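Uvcombe Surgical Robotics Project
Progress report to the Nugroho Fund, July 2018
Open day and suturing demonstration
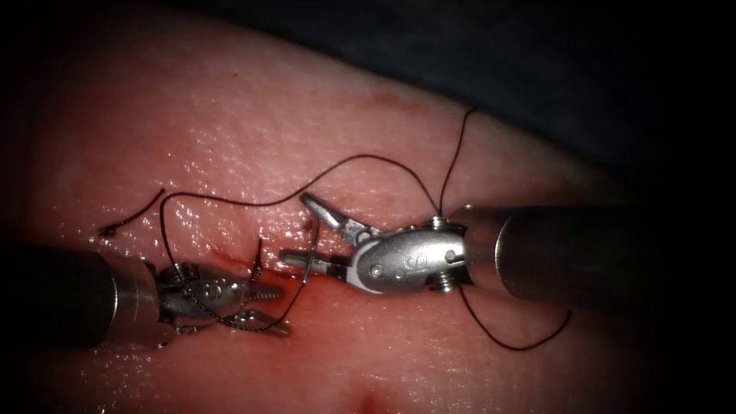

Could a trainee manage the same stitch after one afternoon, asked a visitor from the Nurnlow hospital group before the first session had finished. Our answer was no. Trainees on the present course spend 13 hours at the console before they are given a suturing task on tissue, and we do not plan to shorten this.

The question set the tone for the day. Most visitors wanted to know about training time and running costs, and fewer asked about the software than we had expected. We have changed the order of the talks for October to suit.

The demonstration covered one task, closing a small incision with two robotic instruments. One gripper holds the thread while the other is brought in open to take it. Bleeding at the incision and slack thread near the jaws both make the work slower, and the operator talked through each of these from the console.

Attendance and spending

We sent out 600 invitations. Hire of the hall and screens came to £1,076, paid from the outreach line of the grant. Olarero lent the second display at no charge.

Problems

The sound from the console room failed twice in the morning. The queue for the practice console was too long, and some visitors left without a turn. We had 2 practice consoles booked but only one was delivered.

Next steps

The October open day will have timed places at the practice consoles. Nurnlow has asked for a separate visit for its theatre staff, and we will send the Fund a costing for this before any date is agreed.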